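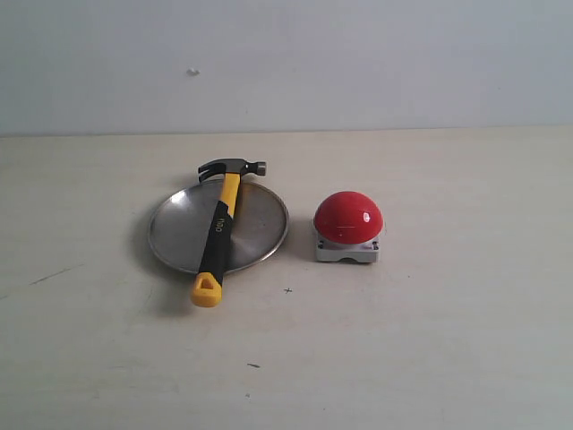
Hammer on a steel plate, red button beside it

Joining a community choir when I can't read music?
Posted by Millet, 15/02/2021

Hi all! I've been singing in the car for years and I finally want to try a real choir. The one near me, Sumside Singers, says "no audition" on the flyer, but I only know music by ear and I'm scared everyone else will be flipping pages while I just stand there. They charge 40 dollars a term. Should I learn to read first, or just show up?

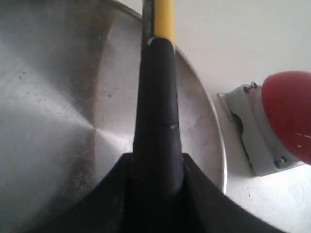
1 min read

Jindberg
Just show up! I joined mine in January two years ago (altos, back row) and couldn't tell a quarter note from a squashed fly. Stand next to somebody loud who knows the part, and ask if there are practice recordings, most choirs have them now. I still write little up and down arrows all over my copy. You pick up the reading after a while, mostly just from watching the notes climb when your voice does. Ask if the first rehearsal is free before you pay anything.

Gorirholm
depends on the choir. ours does big stuff with 181 pages of score and you'd be lost. email the director and ask what they're singing this term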